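Capítulo 5
Ferramentas de corte: a foice de mão, o pano e a caixa

Neste capítulo
O que olhar numa foice antes de pegar nela
Limpar, secar, afiar (nesta ordem!)
Cabo, virola e lâmina
Guardar e transportar
Exercícios de oficina

Confesso que este era o capítulo que eu mais queria escrever e o que mais adiei. No anterior falámos de enxadas e sachos, ferramentas que perdoam quase tudo: ficam na chuva, levam pancada numa pedra e no dia seguinte lá estão elas, um bocado mais feias mas prontas a trabalhar. A foice é outra conversa. Uma foice mal cuidada cansa o braço, mastiga a erva em vez de a cortar e, quando escorrega, escorrega sempre para o lado errado (tenho uma cicatriz no indicador esquerdo que vem de um sábado de muita pressa).

Aprendi a tratar de foices tarde, já adulta, na horta da Quinta Drornow, onde passei cinco verões a cortar trevo e centeio verde para cobertura. Quem me ensinou foi a Naima Shehata, e a primeira lição dela não teve corte nenhum. Mandou-me pôr as foices todas no chão, lado a lado, com as lâminas viradas para longe de mim e os cabos para cá, e olhar. Só olhar! Eu achei aquilo uma perda de tempo enorme, com a erva pelo joelho e o calor a apertar. Mas fiz.

E foi assim que comecei a perceber que duas foices que eu julgava iguais não tinham nada de iguais. Uma curva mais fechada, um cabo mais grosso, uma lâmina que parecia mais curta porque já tinha passado muitas vezes pela pedra. Quando as ferramentas estão amontoadas num balde não se vê nada disto, e além do mais vamos lá meter a mão sem saber onde está o fio. Deitadas e paralelas, com um palmo de folga entre elas, a comparação faz-se sozinha. Ainda hoje começo todas as sessões de manutenção desta maneira: foices no chão, pano dobrado à mão direita, caixa encostada ao fundo para não tropeçar nela.

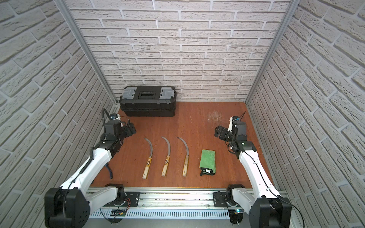

Volkan Karabulut, que leu uma primeira versão destas páginas, escreveu-me a protestar que no chão não, que ferramenta de corte se arruma em cima de uma bancada, à altura da cintura, e que as costas de quem dá aulas também contam. Tem razão quanto às costas. Se houver bancada larga e firme, usem-na, sem remorsos. Eu continuo a preferir o chão quando trabalho com um grupo, porque toda a gente vê ao mesmo tempo e uma foice que já está no chão não cai em cima do pé de ninguém.

Voltemos ao olhar. Comecem pelo cabo, que é a parte a que ninguém liga. Muitas foices novas trazem o cabo de madeira com uma etiqueta colorida colada, às vezes bem bonita, e os meus alunos têm pena de a tirar. Eu tiro. Com a mão suada a etiqueta enrola, descola numa ponta e passa a ser uma coisa que escorrega exatamente onde não queremos que nada escorregue. Água morna, paciência e depois uma passagem leve de lixa. Nos cabos simples, com virola de metal do lado da lâmina, vejam se a virola roda. Se rodar com a força dos dedos, a foice fica de parte até ser reparada e nesse dia não vai ao campo.

Depois a lâmina. Procurem bocas no fio, pontos de ferrugem e, sobretudo, para que lado curva e de que lado foi afiada. Uma foice pensada para destros é um tormento na mão de um canhoto, e quase todas as turmas têm pelo menos um canhoto que passou anos a julgar-se desajeitado. Perguntem logo no início!

Quanto ao pano, serve um de microfibra, dos que se compram para a cozinha ou para o carro. Eu uso-o dobrado em retângulo, com várias camadas entre os dedos e o aço, e passo sempre das costas da lâmina para o fio, nunca ao longo dele. A seiva seca sai melhor com o pano ligeiramente húmido; a seguir vem um segundo pano, bem seco, e só então o óleo. Afiar por cima de seiva é empastar a pedra, e uma pedra empastada dá mais trabalho a recuperar do que três foices juntas.

Falta a caixa. Nela guardo a pedra, o óleo, a lixa e as luvas, tudo o que é pequeno e gosta de desaparecer. As foices viajam à parte, com a lâmina embrulhada em lona ou metida num bocado de mangueira velha aberta ao comprido. Uma caixa com bons fechos vale o dinheiro que custa, mas verifiquem os dois antes de pegar na pega: já vi uma abrir-se a meio das escadas e passámos o resto da manhã à procura da pedra de grão fino.

Nas páginas seguintes vamos por partes, começando pela limpeza. Antes de avançarem, façam o exercício 5.1: deitem no chão as foices que tiverem em casa ou na escola, mesmo que sejam só duas, e escrevam no caderno as diferenças que encontrarem no cabo, na curva e no fio. Guardem essa folha, que vamos voltar a ela quando chegarmos à pedra de afiar.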